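# The Summer I Gave In and Planted Sunflowers

I was a tomato person for years. Tomatoes, beans, a bit of basil by the back door, and not one thing in the yard you couldn't eat.
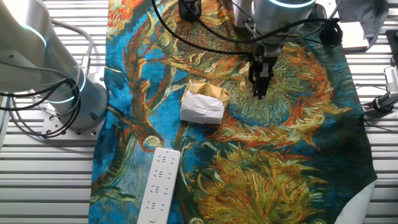 My conversion started at the Makden garden center, where I'd gone for twine and came out with a packet of mixed sunflower seed and a slightly guilty feeling. I had always thought of them as one flower in one color, the big yellow face on a kindergarten wall. Then I started reading the catalogs (a terrible idea in December, when everything looks possible) and found rust reds, burnt oranges, whole pages of them, the same range you get in that Van Gogh–style print with the ochre heads swirling on turquoise blue. I wanted the lot! I ordered from Galine, a tiny seed company whose list runs to 886 varieties of everything, and I circled so many that I had to start over with a clean copy.

Sowing them is easy. Poke a hole an inch deep, drop in a seed, water, wait. Keeping them is another matter, at least on Desta Street, where the squirrels are organized. My first row was gone in two mornings. I put the second under upturned wire baskets and left them on until the plants were pushing at the top, and that did the trick. Slugs got a few anyway.

What surprised me was how fast they go once the heat comes. I'd go out with my coffee and swear they'd moved overnight. The tall ones need a stake, and I mean a real stake, hammered in while the plant is still small, because I lost my best red to a thunderstorm with nothing but a bamboo cane holding it up. The branching kinds are more forgiving. Cut one stem and you get two more, so there's been a jug of them on my kitchen table for weeks now, dropping pollen all over the mail.

The tomatoes have had to budge up, and they're sulking a little on the shady side. I still got enough for sauce.

I'm leaving the last heads standing for the finches this fall. I did save one to dry in the garage, a dark orange called Konstantinidis that I've never seen in a store, and I'll be sowing that again next May, under the baskets, with the stakes already in.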